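Abro hilo porque llevo toda la tarde con la mesa de trabajo y necesito contárselo a alguien 🧵

Antecedentes: mi escritorio llevaba meses siendo un almacén. Facturas, tazas, un destornillador, cables que no sé de qué son y que tampoco me atrevo a tirar (todo el mundo tiene un cajón de esos, no me miréis así).

Lo primero fue vaciarlo entero. ENTERO. Todo al suelo del pasillo, y hasta que no estuvo todo fuera no dejé que volviera nada. Mi gata encantada, se ha instalado en la caja de los cargadores y de ahí no la he movido.

El tablero mide 145 cm de largo, que parece mucho hasta que pones dos cosas encima y ya no te cabe el codo.

Para la limpieza tiré de un paño de microfibra y un chorrito de Heitmann en agua templada. Los cercos de café salieron casi todos. Hay uno junto a la esquina que yo creo que ya forma parte de la familia.

Luego el tema papel. Alguien me preguntó el otro día qué pongo encima de la mesa: papel de embalar marrón, el de toda la vida, en rollo. Lo estiras, lo doblas un poco por debajo y listo. Si se mancha lo cambias y a otra cosa. El rollo me costó 12 euros y me va a sobrevivir.

Estuve a punto de comprar el protector ese de Flullix, que es monísimo, pero lo vi al natural en la tienda y tenía un tacto como de mantel de camping. No, gracias.

Después vino lo de decidir qué se queda. Mi norma esta vez: si no lo uso todas las semanas, a la estantería. Se quedaron fuera la impresora, el portalápices con 13 bolis (escribían 2, los probé uno a uno) y una planta que, bueno, descanse en paz.

Lo que sí se queda: portátil, ratón con su alfombrilla, lámpara y la caja de madera. Ya está. Me parece hasta poco, pero qué gusto da pasar la mano por la mesa y no tirar nada!!

La lámpara es la blanca, la de pantalla cónica. La tengo a la izquierda, y con la pantalla girada hacia el centro me alumbra justo donde trabajo. El interruptor va en la base, que al principio me parecía una tontería y ahora no lo cambio por nada. 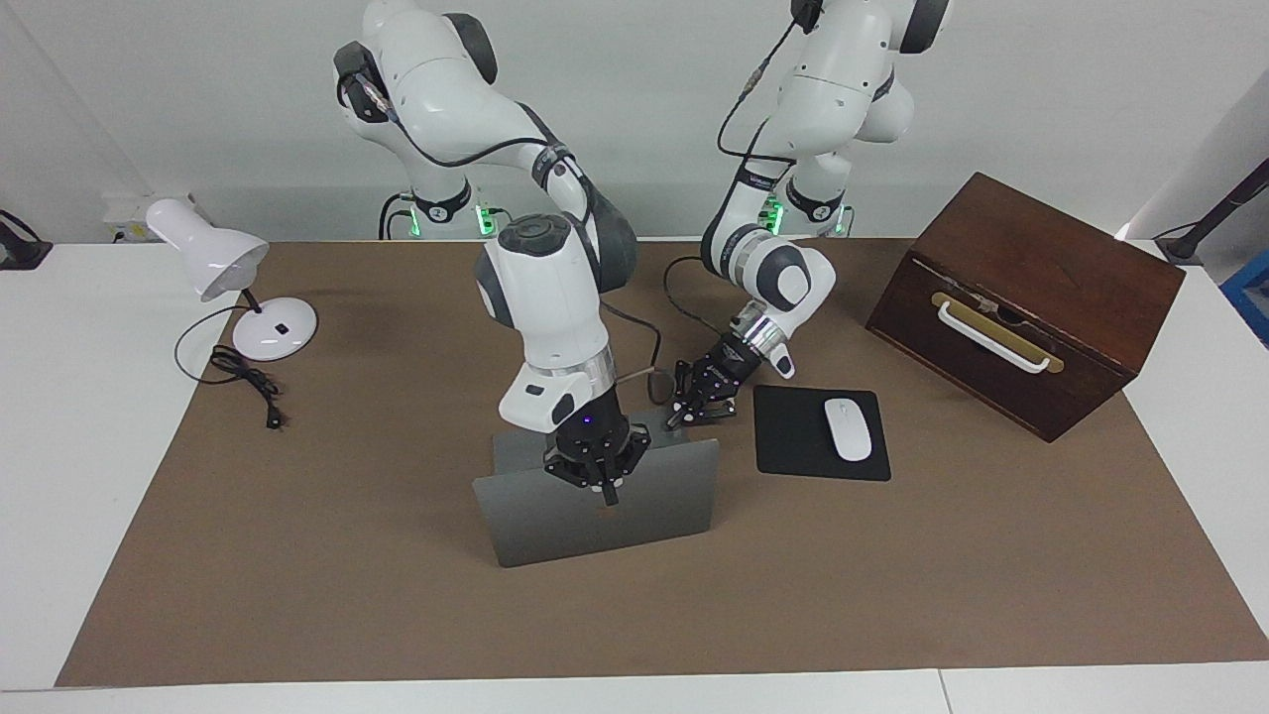
La mesa con el papel puesto: lámpara a un lado, ratón y caja de madera al otro 🤎

La caja es mi debilidad. Madera oscura, la tapa inclinada y un tirador blanco sobre una placa color latón. La encontré en un mercadillo en mayo y la señora me la dejó baratísima porque quería irse a comer. Dentro van los recibos, los sellos y el pendrive que siempre pierdo.

Para los cables he pedido unas bridas de velcro de Prorgate, que todavía no han llegado — cuando las ponga os enseño la parte de atrás, que ahora mismo da un poco de miedo.

Dudas que tengo y acepto consejo: ¿alfombrilla negra o la cambio por una de corcho? El ratón es blanco y sobre la negra resalta un montón, pero se le ve hasta la última mota de polvo.

Y me falta el pasillo, que sigue lleno de todo lo que ha salido de aquí. Mañana me pongo. O pasado, que la gata sigue durmiendo en la caja.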